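Flullora Robotics Club – Frequently Asked Questions

Who can join?
Any student in grades 9 through 12. You do not need to have programmed before. New members join in September, and we take a second group after winter break if there is space.

When and where do you meet?
Room 111, after the last bell until 5:30 p.m. The room is open during lunch for members who want to work on their own code.

Is there a fee?
Dues are $12 a semester. Talk to Mr. Yeoman if that is a problem and it will be taken care of.

Do we build a physical robot?
Not in the first semester. Everyone starts in the simulator, using a robot with two arms. Members write the control code, run it, and save the run for review. The second semester is split between simulation and the small wheeled robots.

What is the Tray Task?
It is the first team assignment. The room has a low work surface with a shallow white tray on it and a puzzle-pattern board. The program has to get the board into the tray and let go of it. Other objects, such as a tennis ball, may be left on the surface, and moving them costs points.

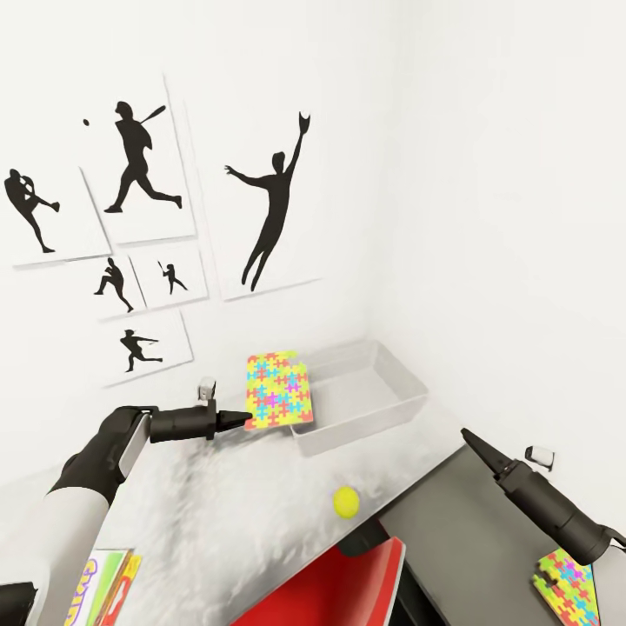 Tray Task in the simulator, board held upright at the rim of the tray.

Can we use both arms?
Yes. Most teams begin with the left arm only and add the right one later. Collisions between the arms end the run.

How is a run scored?
The maximum is 196 points. A team needs 111 to move on to the next assignment. Last year's best score was 184, by Sigrun Wallin and Farzad Babaei. Their code is in the shared folder – read it, but do not submit it.

Which language do you use?
Python. Prasetyo Goh runs a beginner session for the first four meetings.

My program works at home but fails in Room 111. Why?
Check your simulator version first. The club computers are updated only between assignments. If the versions match, bring the log file to Raimonds Petrauskas.

Can I change the wall prints and furniture?
In your practice copy, yes. Scored runs use the standard room file.

Do you go to competitions?
We enter the Zasolico student challenge every spring, with up to three teams. Travel forms are due two weeks before.

How do I sign up?
Pick up a form outside Room 111 and return it to Mr. Yeoman with a parent signature.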